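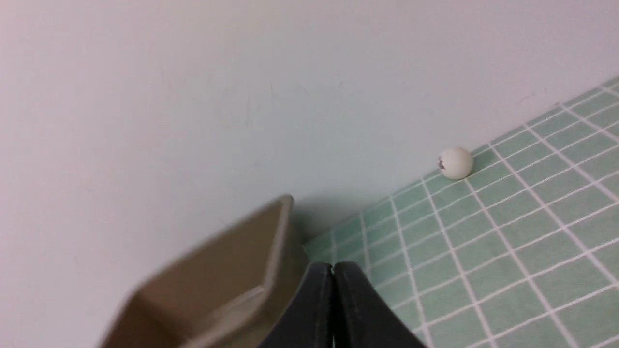 Medlow is a one-arm ball picker built in a home workshop, and this repository holds its code, its drawings and the recordings it learned from. The job is to pick up ping pong balls and put them in a container. Anyone over the age of two can do this. Medlow can do it most of the time, given a good night's sleep and fresh calibration. The hard case is a ball resting right against the foot of the wall, with a green grid on one side of it and paint on the other, and a good part of this data card is about that case.

Status

Working, in the sense that I have stopped changing it every evening. Last full update: April 21, 2023. The main branch runs. The branch called finitska also runs, but in a direction I didn't ask for, and it stays up only for the gripper drawings that live there.

What's in the repository

medlow/ – control loop, camera drivers, the learned policy
bronholm/ – the recorder, which saves camera streams and joint positions with matching timestamps
parts/ – printable files for the fingers, the wrist bracket and the cable clips
data/ – scripts that fetch and unpack the episodes (the episodes themselves are too big to live here)
notes/ – my build log, unedited and occasionally bitter

The data

There are 1,583 episodes. I drove the arm by hand for 900 of them, using a second, smaller arm as the controller. The rest are the policy running by itself, kept whether or not they went well. Each episode has a wrist stream, a head stream, joint positions, gripper opening and a success flag.

The success flag is mine. I watched every episode and pressed a key, and I wasn't always paying attention. While checking the set in April I found 57 flags that were plainly wrong and fixed those. There are surely more. If you find one, open an issue with the episode number and I'll correct it without arguing.

An episode counts as a success if all the balls are in the container when the recording stops. A ball that goes in and bounces out is a failure, however good the approach looked. I argued with myself over this rule for a week and then relabeled everything, so please don't suggest changing it.

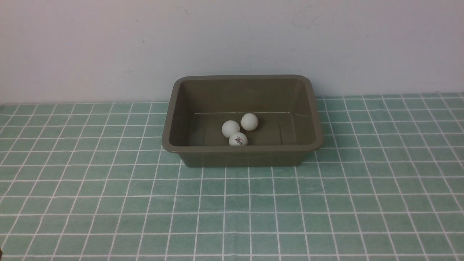
Containers vary between episodes. Some are plastic, some are cardboard, and the policy clearly has a favorite. A tub with a wide rim and plain walls is easy on it. Cardboard gets nudged by the fingers on the way past and ends up at an angle, after which the arm keeps aiming at the spot where the box used to be. I tried weighting the boxes down. That helped the boxes.

Known problems

Balls have printing on them. Early versions of the policy behaved differently depending on whether the logo faced the camera, and I trained through it by turning the balls at random before each episode. There may be some of that bias left.

White ball, pale wall. The wrist camera loses the edge of the ball when the light is flat. Shadows do most of the work here, so if you light your own setup very evenly, expect trouble.

The grid is not a measuring aid. People keep asking. The lines aren't used for calibration and I have never checked that the squares are square.

The fingers are smooth. Grip is poor if the approach is off center, and the ball shoots away along the wall at a speed I find personal. A rubber sleeve is in parts/ but it adds bulk and I went back to bare fingers after 7 episodes.

Running it

Install the requirements, plug in the arm before the cameras, and run the calibration script first. If the arm salutes, the shoulder offset has the wrong sign. Settings are in config/khurana.yaml, named after the motor board I was using at the time. The board is gone but the file name is imported in too many places.

Keep a hand near the power switch. There is a software stop, and I wrote it – use the switch.

License

Code is MIT. Data and drawings are CC BY 4.0. If you train something on this and it beats Medlow, send me a link, but maybe wait a few weeks.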